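Print this page | E-mail this page

How to Plan and Budget for a Two-Arm Tabletop Robot Station

By Pieter Dlamini

You've got the go-ahead to look at a bench with two robot arms on it. Congratulations! Planning one of these is some of the best fun you can have with a spreadsheet, and I mean that. It is also very easy to spend nearly everything on the arms and then find you can't afford the table they bolt to. I did exactly that on my first station at Niltholm, and we spent a whole summer with two beautiful arms sitting in their cartons.

What follows is the order I work in now. It assumes a small lab or workshop, a fixed pot of money, and somebody who will have to sign the request without having seen the thing run.

Step 1. Write down the task before you open a catalog

Pick one job and describe it the way you would to a new coworker. "Pick up a cup and put it on a rack" is a fine start. Then keep going. How heavy is the cup? How wide is the part the fingers have to close on? Does the second arm hold something, or is it there to pass things across? What happens when the cup is lying on its side?

My page for the last station at Midulbridge was all cups and mug trees, and it ran to both sides of the sheet. Every line on it later turned into a line in the budget or saved us from one. The finger opening came from the widest cup. The reach came from the distance between the cup's starting spot and the farthest peg. Nothing on the page called for a heavy payload, so we skipped the bigger arms altogether and put the difference into spares.

If you have several jobs in mind, rank them and plan for the top one. You can check the others against your shortlist afterward.

Step 2. Draw the table full size

Tape it out on the floor. Newspaper works too. Mark where each arm's base will go, then take a piece of string cut to the arm's reach and swing it. You want a good patch in the middle that both arms can get to, and you want to know how close the elbows come to each other when they're both working there.

While you're down on the floor, mark these as well:

- the operator's chair, pushed back, with a person in it
- the monitor, keyboard and mouse
- the path people will walk to get past
- every wall outlet
- the door, and whether the table will fit through it in one piece

We lost a day to that last one. Measure the elevator too.

Step 3. Build the list in layers

I sort everything into four layers and price them in this order.

The arms and grippers. Get the quote with grippers included, and ask whether the fingers are sold separately. On our shortlist, the Nkosi arm came with a gripper fitted and the Bemesine arm came with a bare flange, and the two prices looked miles apart until we added the missing parts. Then they were close enough that delivery time decided it.

The table and frame. A stiff table matters far more than I first believed. If the top moves when an arm stops quickly, you'll chase that wobble forever. Aluminum profile is lovely stuff for this – you can add a post or shift a rail in a few minutes, and leftover pieces always find a home.

The surface and the objects. Cheap, fun to shop for, and nearly always forgotten. Put in a cloth or mat for the top, at least one spare, and the actual things the robot will handle. Buy more of those than you think you need, from the same batch. When our first set of cups wore out, the replacements from the same store were slightly narrower at the rim, and we had to redo a week of work.

The computer, power and cabling. Count your plugs. Then add the charger, the desk lamp and the plug for whoever brings a laptop. Budget for cable ties, sleeves and extensions in proper lengths.

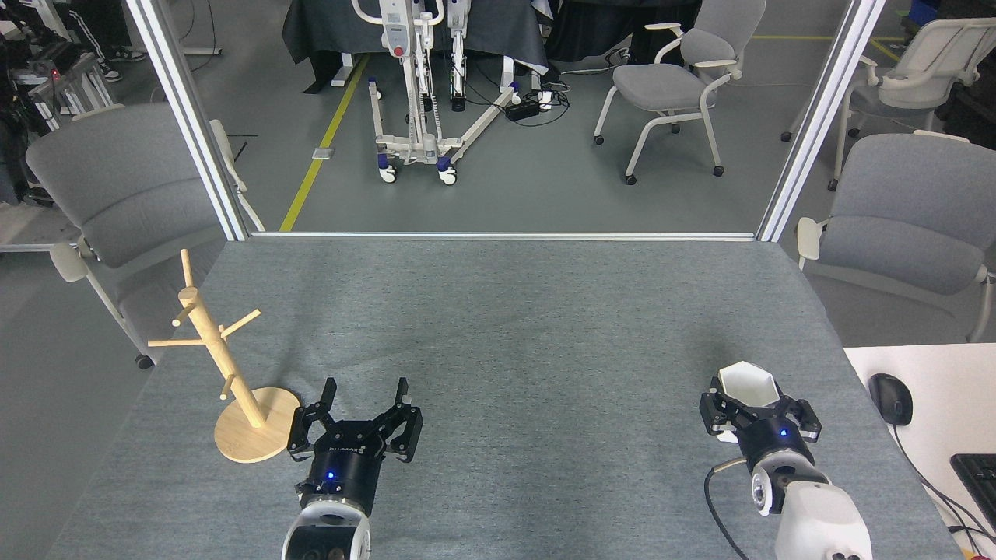
Arzu's comment on an earlier version of this page was that I'd left out the floor. She had costed a station down to the last bolt, and then her building people wanted marked walkways, and there was no line for tape or for the afternoon it took to lay it. She also said to ask who owns the room's furniture before you plan on any of it staying put. Both points are now in my template, and thank you, Arzu!

Step 4. Look hard at the grippers

I give these a step of their own. A simple parallel gripper, with two fingers that slide together and apart, will do a surprising amount of tabletop work. It's easy to understand, easy to repair and usually the cheapest choice. Start there unless your task page says otherwise.

Questions to put to the seller:

- How wide do the fingers open, measured inside to inside?
- Can I swap the fingers myself, and with what tool?
- Where does the cable leave the wrist, and how much slack does it need?
- Is there a status light I can see from the operator's chair?
- What does one replacement gripper cost, shipped?

Take the cable question seriously. An arm that turns its wrist needs a loop of slack, and a loop of slack can drag over the table and sweep your objects aside. Ask for a video of the arm turning through its full range with the cable attached. Good sellers have one ready, and the others will usually film it for you if you ask nicely.

For objects with flat sides, think about which way they'll be facing when the fingers arrive. A round cup doesn't care. A cup with six sides can be gripped flat to flat or corner to corner, and those are different widths. Put the larger one on your task page.

Step 5. Price the first year as well as the first day

This is the part that wins over whoever signs. I make a second column beside the purchase column and fill in what each item will cost to keep going for twelve months. Fingers and pads wear. Cables at the wrist wear faster. Software may have a yearly fee, and the warranty may only start to look short once you read what it leaves out.

I carry these spares from day one:

- 2 sets of gripper fingers
- 1 wrist cable per arm
- 1 emergency stop button
- a bag of frame fasteners and corner brackets

If money is tight, cut something you can add later. A nicer monitor can wait. A spare wrist cable with a long lead time can't.

Then there are hours. Somebody has to assemble the frame, route the cables, set up the software and train the first people. For our station I put down 5 working days for two people, and we used all of them. If your organization charges for internal time, get the rate early.

Step 6. Get quotes you can compare

Send every supplier the same one-page request. Mine has the task at the top, the table drawing under it, and a short table for them to fill in. Ask for shipping, import charges and tax as separate lines. Ask how long the quote is good for. One of ours ran out while the request sat in an inbox, and the new price was $557 higher. We had a little set aside and it went straight there.

Which brings me to the cushion. Have one, and give it a name on the sheet so it doesn't get trimmed. I call mine "fit-up," and I list under it the kinds of things it's for: adapters, longer cables, a bracket that has to be remade.

Ask for a trial, too. Plenty of sellers will let you visit a working station or will run your object on theirs if you mail it. We mailed a cup. It came back with a note and a very happy clip of it going onto a peg, and that clip did more for our request than any paragraph I wrote.

Step 7. Order in the right sequence

Arms often have the longest wait, so they go first. Then order the frame and table, so they're built and level before the arms land. The computer can come next, and the software can be tested on it with no arms attached. Leave the objects and cloths for last, except for the one set you need for measuring.

Keep a simple log of what was ordered, what was promised and what showed up. If you want to be running by September, work back from there and give yourself a free week before the first demo. You'll use it.

Step 8. Plan the room around the table

Revisit your taped outline once you know the final sizes. Rooms fill up. Other projects have their own gear, and chairs with casters wander. Decide where chairs go when the arms are live, and where the cables cross the floor, if they have to. Keep the stop button where the operator's hand already is.

Put the keyboard and mouse on their own surface if you can. Sharing the arms' table seems thrifty, but every nudge of the keyboard tray reaches the work.

What my sheet looks like at the end

One row per item, with columns for supplier, purchase price, first-year cost, lead time and "who said so." That last column is my favorite. When a number gets questioned months later, you can go straight to the e-mail it came from.

Sort by lead time for yourself and by cost for the person signing. Print it on one page if it will fit. And bring the task page along to the meeting – people love reading about the cup!

Questions about the template: contact Pieter Dlamini, Midulbridge Workshop Notes | © Midulbridge Workshop Notes | Last updated 4 June 2024 | Back to top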